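Fendov swaps paper napkins for cloth

The canteen at Fendov stopped buying paper napkins in January and now sets its tables with cloth ones. Hinrichs supplied 266 of them, enough for two full sittings and a wash in between.

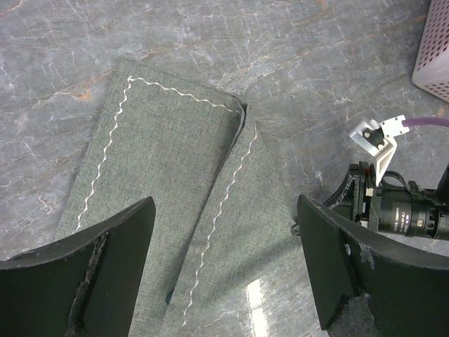 Grey-green woven cloth with white zigzag stitching, folded on a marble tabletop.

Used napkins go in the bins by the door – please shake out crumbs first. A second order of 134 is due before the summer, when the terrace opens for lunch.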